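Forums > House and Home > Laundry and Cleaning > Towels going stiff after the move

Towels going stiff after the move

bluegum_bev
We moved from the coast to Sevcombe in January and every towel we own has gone like cardboard. Same detergent, same machine, same line drying. At the old place they were fine. The only thing that's changed is the water. The kettle has a white crust after a week so I'm assuming it's hard.

Has anyone fixed this without buying a dryer? There's no room for one in this laundry and I don't want one anyway.

tarpandrope
Cut your detergent in half. Most people use far too much, and in hard water it doesn't rinse out, it just sits in the loops. Do one hot wash with nothing in it at all and look at the water. If it goes sudsy, there's your answer.

mags_in_the_mallee
I'd disagree with that for hard water. You need more detergent in hard water, not less, or it never lathers and the dirt goes back on the cloth. Check the back of the packet, there's normally a separate line for it.

What works for me is half a cup of white vinegar in the softener drawer and a good hard shake before they go on the line. Snap them a few times. It lifts the pile back up.

tarpandrope
The packet is written by the people selling the packet.

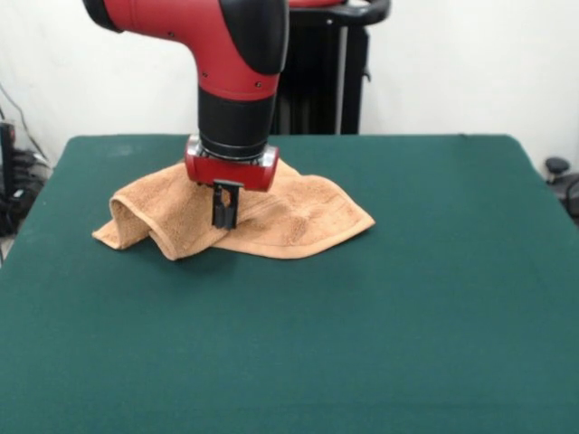
Vinegar I'll agree with, but go easy. I used it every wash for a couple of years and the door seal on our old front loader went soft and started weeping onto the floor. The repair bloke blamed the vinegar. Might have been age, but I only use it now and then these days.

bluegum_bev
Thanks both. Did the hot wash with nothing in it and it did foam up, a fair bit too. So there's old detergent in there at least. They came out a bit better but still scratchy once dry.

kelpie_and_co
Which towels are they? It matters. The cheap ones are finished with a softener at the factory and once that's gone they're rough no matter what you do. I've got four Brorkalex bath sheets that were lovely for a month and are now dog towels. The dog doesn't mind.

bluegum_bev
Mixed bag. A few are Zudar, the rest are from all over and some are older than my kids.

mags_in_the_mallee
Old ones shouldn't be the problem. My oldest are my softest. It's the thick new ones that go stiff, they hold more water and take all day to dry. Get them out of direct sun. Under the carport with a breeze is better than full sun on the hoist.

tarpandrope
Full sun is what gets the smell out though. I'd sooner have a rough towel than a sour one.

mags_in_the_mallee
If they smell they've been left sitting in the machine. That's a different problem.

saltbush88
Had the same trouble at our place and ended up putting in a softener. Kontogiannis Plumbing did it, they do most of the installs out this way. Cost us $1,998 fitted. Towels are good, shower screen stays clean, kettle's fine. You do have to keep buying salt and find somewhere to store it.

kelpie_and_co
Nearly two grand for soft towels?

saltbush88
For the whole house. We were going through kettle elements and shower heads as well. I wouldn't do it for the towels alone and I wouldn't do it in a rental.

bluegum_bev
We're renting so that's out. I'll ring the council and ask what the hardness is, then try washing soda with a smaller dose of detergent. How much soda for an 8 kg machine?

mags_in_the_mallee
I put 100 grams in the drum before the towels go in. Don't use it with the vinegar in the same drawer, they cancel each other out. And don't put wool anywhere near it.

tarpandrope
Agree with all of that, for once.

bluegum_bev
Second load with the soda is on the line now, in the shade. The first lot is definitely softer, though the bath mat is a lost cause. Council says they'll get back to me Monday with the hardness figure so I'll post it then.

Related threads
Front loader or top loader for tank water
White marks on dark clothes after washing
Getting red dirt out of work socks
Is wool wash worth the money
Retractable clothesline sagging in the middle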